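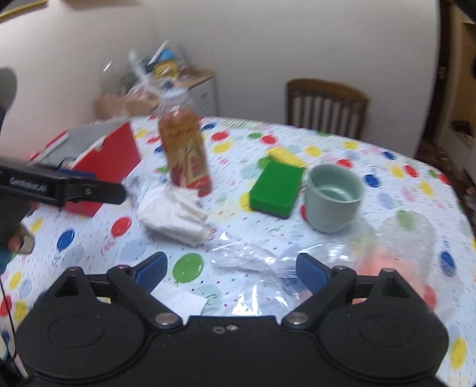
Hand-held gripper with blue jaw pads, its open jaws around a crumpled plastic bag during table clearing.

Home | Reviews | Opinion | Hardware | Archive

Pay for the Pads, Question the Plan

27th July

Troltivness sells its hand-held gripper kit in two forms. The first is the hardware alone: a pair of grippers, cables, a charger and a spare set of pads. The second adds a yearly plan under the name Plaron, which covers upload, automatic sorting of recordings and a quality score for each one. The sales page treats the plan as the product and the grippers as accessories. After 11 sessions with the kit I would reverse that order, and I think most small labs should buy accordingly.

The grippers are good. The jaws pivot on plain screws that can be reached with an ordinary driver, and the linkage has developed no play that I can measure at the tips. The pads are soft enough to conform to thin material and firm enough that a rigid cup does not roll when held off center. They clean up with water. Replacement takes under a minute per jaw. None of this appears in the marketing copy, which spends most of its length on dashboards.

My test task was clearing a table after a small party. I chose it for the mix of materials. A sponge is easy: it has a regular shape, it compresses, and it gives the operator a clear signal when the jaws have it. A bottle is easy if approached from the side. Tissue is moderate. Clear plastic film is the hard case, and it is the case on which a kit of this kind should be judged. A bag has no stable outline, reflects light from every wrinkle, and shows whatever is printed on the cloth behind it. The operator has to gather it before lifting it, and the jaws must come together evenly or the film slides out of one side.

The Troltivness jaws handle film better than the Gernano unit I used last year. The Gernano tips are narrower and harder. They do well on pens and cable ends and poorly on anything that has to be bunched. That is a fair design choice for bench work, but the kit was sold to us for household tasks, and household tasks are full of packaging.

The Plaron plan is where my objections begin. The quality score is a single number with no published definition. In my sessions it fell whenever the operator slowed down. Slow recordings of film handling, where the grip was adjusted twice before the lift, scored below fast recordings in which the bag was dropped and picked up again. For anyone training a policy on contact-rich tasks, that ranking is close to backward. The plan allows the score to be hidden but not replaced, and the sorting step uses it either way.

The second objection is to the cap. The base plan accepts 200 recordings a month. A two-person team working with moderate care can reach that in roughly three afternoons. The next tier accepts 2000, at a price that exceeds the cost of the hardware within a year. There is no tier between them. A lab that needs a few hundred a month, as most labs our size do, pays for capacity it will not use.

The usual defense is that upload and sorting save staff time. They save some. In our case the Greenwood scripts, which are free and run on a local machine, did the same sorting overnight after 2 days of setup. The setup was tedious and the documentation assumes a reader who already knows the file layout. It was still a one-time cost.

There are buyers for whom the plan makes sense. A group with many operators at several sites, and no engineer to maintain a local pipeline, would get value from central upload. I would advise even that group to ask for the score definition in writing before signing.

Troltivness has said a revised scoring method will arrive in August. I hope it includes a way to weight by task. A bag, a sponge and a cup on the same tablecloth do not call for the same pace, and a tool built to record all three should not grade them on one scale.

For now, my recommendation is the hardware form with a second set of spare pads. The cable routing could use a clip near the wrist. On long sessions the cable drags across the cloth and disturbs light objects, and a strip of tape at the table edge fixes most of it.

14 shares | 6 comments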